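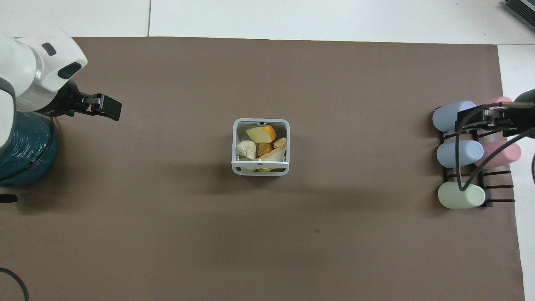 Play food sorted into a small white basket, with the container rack alongside on brown paper.

How to clean and sort a play food set

Play food gets sticky. It goes under the couch, into mouths and sometimes into the real refrigerator, and after a few months the whole set needs a proper wash. The job takes one evening, most of it drying time. These steps work for hard plastic pieces. Wood and felt are covered near the end.

What you need

A large sheet of brown paper or an old tablecloth
A dishpan or a clean sink
Mild dish soap
An old toothbrush
Two towels
A small open basket for each group of food
A rack or shelf for containers, if your set has them

Step 1. Cover the table

Lay the paper flat and tape the corners if it curls. I buy mine on a roll from Nasr, the packing supply store, and one roll lasts more than a year. Brown paper soaks up stray drips and can be thrown out at the end. Leave one side clear for the containers.

Step 2. Empty everything out

Tip out every bin, bag and toy shopping cart. Check the play kitchen oven and the pockets of any aprons. Our set is mostly Fimlow with some older Florkum pieces mixed in, and the two brands are close enough in size that they can be stored together.

Pull out anything cracked. A split piece holds water inside and will smell no matter how often you wash it. Pieces with a hook and loop dot, the kind that can be "cut" in half, should be pulled apart now.

Step 3. Wash

Fill the dishpan with warm water and a squirt of soap. Wash a handful at a time. Use the toothbrush on seams and on anything with a bumpy surface, such as cauliflower or broccoli. Crayon comes off with a little baking soda on a damp cloth. Permanent marker usually doesn't, and scrubbing harder takes the paint with it.

Do not soak hollow pieces. If one takes on water, squeeze it with the hole facing down and stand it on a towel overnight.

For stubborn grime on unpainted plastic I have used fine wet sandpaper, 800 grit, very lightly. Skip it on anything shiny – it leaves a dull patch.

Step 4. Dry

Spread the pieces on a towel with space between them. Turn them once. Hook and loop dots hold water longer than the plastic does, so press them with a dry cloth before you put the halves back together.

Step 5. Sort into baskets

Small baskets work better than one deep bin. Children can see what is in them and don't have to dump everything to find the cheese. A basket with open slots also lets air through if a piece is still a bit damp.

Keep the groups loose. Cheese and bread can share a basket, and a vegetable or two won't hurt. We tried strict groups once, with labels, and they lasted until breakfast. Stop filling when pieces start to roll off the top.

Step 6. Put the containers away

Rounded containers roll when they are set on a flat shelf. Lay them on their sides on a slatted rack, where the gaps help keep them in place. Ours is dark brown wood and the containers are pastel – blue, green and pink – so they are easy to spot.

Wood and felt pieces

Wipe wood with a damp cloth and dry it right away. Felt can be spot cleaned with cold water and soap, then laid flat. Keep both away from the dishpan.

How often

Twice a year is enough for us, with an extra wash after a stomach bug. The Pasen play mats we use under the kitchen go in the washing machine on the same day.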